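Does the Smart Parcel Box Stop Anyone?

Rallitz sent out a press release on 24 April 2025 announcing that its locking parcel box has "ended doorstep theft" in the Barncombe neighborhood. That is a big claim for a steel bin with a keypad on it, and I'd like to see it backed up before anybody in this town spends money on one.

The box works like this. You bolt it to the porch, give the courier a one-time code through an app, and get a ping when the lid closes. If the lid is forced, a siren goes off and a camera under the rim sends you a clip. The price is fine for what it does. The monthly fee for storing the clips is where the company plans to make its living, and the release doesn't get to that until the second-to-last paragraph.

As for the proof, Rallitz says 2514 deliveries went through its boxes in Barncombe in February without a single theft. All right. How many would have been stolen anyway? The release doesn't say, and it gives no figure for the houses next door that had no box. Most packages left on most porches are still sitting there when the owner gets home. A month with no thefts could mean the box is a marvel, or it could mean it was February. 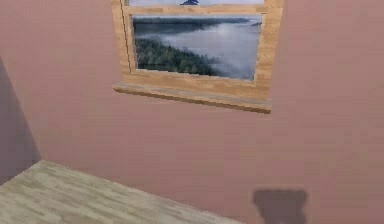
I called the company and was put through to Joyce Nzioka, who handles its retail partnerships. She was friendly and quick to call back, and she told me the pilot "was never designed as a formal study." I asked why the release reads as if it was. She said she would check with marketing. I have called twice more and am still waiting.

Javiera Daza rents on Kinsella Street and had one of the boxes for two months. She liked the siren. She didn't like that couriers kept ignoring the keypad and leaving things on top of the lid, where they were easier to spot from the sidewalk than they had been behind her planter. She sent the box back and now has her orders held at the pickup counter in Mernmont, which charges her nothing.

I'm not against gadgets. I own a doorbell camera and I have a very sharp video of a man in a gray hood walking off with my dog food. The police were polite about it. The dog food was not recovered.

If you are thinking of buying a Rallitz box, ask two things first: whether your usual couriers will use the code, and whether the siren still works if you stop paying the monthly fee. I put the second one to the company as well, and will print the answer if it comes.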